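## Shooting through a window without reflections

Turn off every light in the room, then put the lens right up against the glass. A rubber hood helps, and it lets you tilt the camera a little without opening a gap. Wipe the inside of the pane first.

Start at ISO 200 and f/5.6. Focus by hand on something far off – autofocus tends to grab smears on the glass. 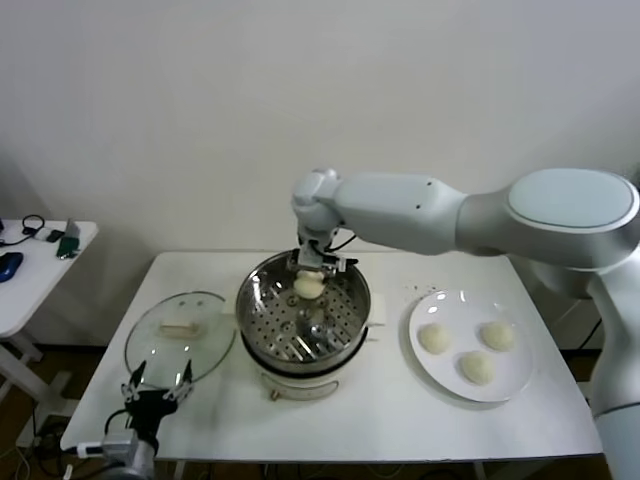 If you can't get close, hang a dark coat behind you and shoot at a slight angle. Babak Jafarzadeh uses a black bedsheet with a hole cut for the lens. A polarizer can cut what's left, but it costs you up to two stops of light.

Take four or five frames and check the corners at full size before you move on.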